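Notes for the Hudbridge session, March 2023. Catinca Hodoroagă. 60 minutes with questions, so keep the talk itself under 40.

## Opening

Say hello, say who I am. I run the program for Titadier, the indoor dance evening we hold every June in Radu Hall. Free entry, live band, open floor, all ages.

Ask for a show of hands: who has put on a public event in a building that was made for something else? Wait for it. Most of the room, probably.

Main point to get across early: the band is the easy part. Most of the work in a hall like ours goes into the floor, the doors and the sound.

## How the evening runs

- Doors open, recorded music at low volume
- Beginner lesson, no partner needed
- First set
- Break, food outside on the steps
- Second set
- Last dance, lights up, clear out

The lesson matters more than we thought in the first year. We had it as a side activity in a corner and people stood along the walls until the break. Now it is in the middle of the hall and it is the first thing that happens. People who have done the lesson stay on the floor when the band starts.

Keep the lesson short. If the teacher wants to add another step, say no.

## The band

13 players last year. They fit, but the brass ended up too close to the side door and people coming in got a trombone in the ear. Draw the band's area on the plan before you book the band, and send them the plan.

Pay them on the night. Feed them before the first set, not in the break.

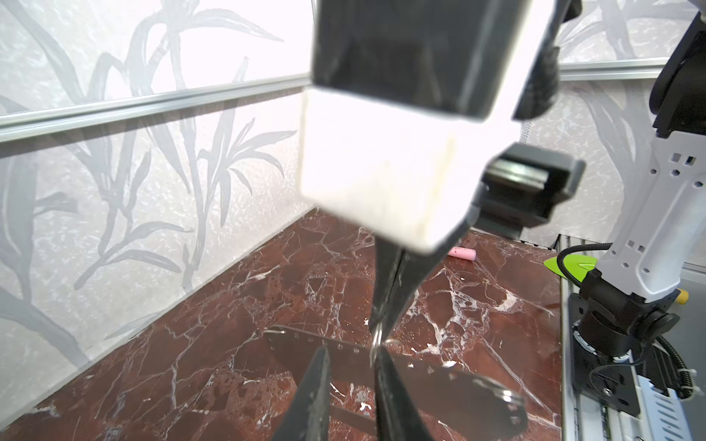

Dance floors are where I want to spend the longest. A public hall has a floor chosen to be walked across with bags and wet shoes, and we ask people to spin on it. We get three kinds of complaint: too slippery, too sticky, too hard on the knees. On a dark red marble floor like the one on the slide, the choice is either to dance straight on the stone or to lay panels on top. We have done both. Panels are kinder to the legs and the dancers prefer them. They also have an edge, and the edge needs a ramp and a strip of tape in a light color. Black tape on dark stone is very hard to see once the lights go down. We used white the second time and had far fewer stumbles.

If you can't pay for panels, sweep twice, put mats at every door, and keep drinks off the dance area. No powder on the floor, ever. Someone will offer to bring some.

## Sound

Hard floor, high ceiling, a lot of echo. Our first instinct was to turn it up, and that made it worse. Bariveck did the sound last June and used more speakers, placed lower and set quieter. You could hear the singer's words from the back for the first time.

Walk the room during the sound check. Then remember that it will change when people come in, usually for the better.

(If short on time, skip to chairs.)

## Doors and numbers

We open 2 doors and use one for in, one for out. It was tempting to open them all. The trouble is that you lose count of who is inside, and there is a draft across the band that sends the sheet music flying. Clips for the music stands – tell them this, they laugh, but it's true.

Put the sign for the restrooms higher than you think. Once the hall is full a sign at eye level is behind somebody's head.

## Chairs

We put out 100 chairs. Long rows made it feel like a concert and people sat down and stayed put. Small groups along the sides worked better. Leave gaps for wheelchairs and strollers in several places, so that families can choose where to sit.

Keep a few chairs near the band for people who want to listen and don't plan to dance. They are often the ones who write in afterward to say thank you.

## What I would change

- Start the lesson earlier
- A coat rack. We have never had a coat rack.
- Print the song list, people ask for it all night
- A longer break if the weather is good
- Announce the last dance two songs ahead

## Questions that usually come up

Rain plan: we are indoors, but the food is not. We move it under the arch and the line gets long.

Playing requests: the band decides.

Kids on the floor: yes, and the first set is mostly theirs.

Can they borrow our floor plan: yes, take a copy from the table by the door. Bring extra copies.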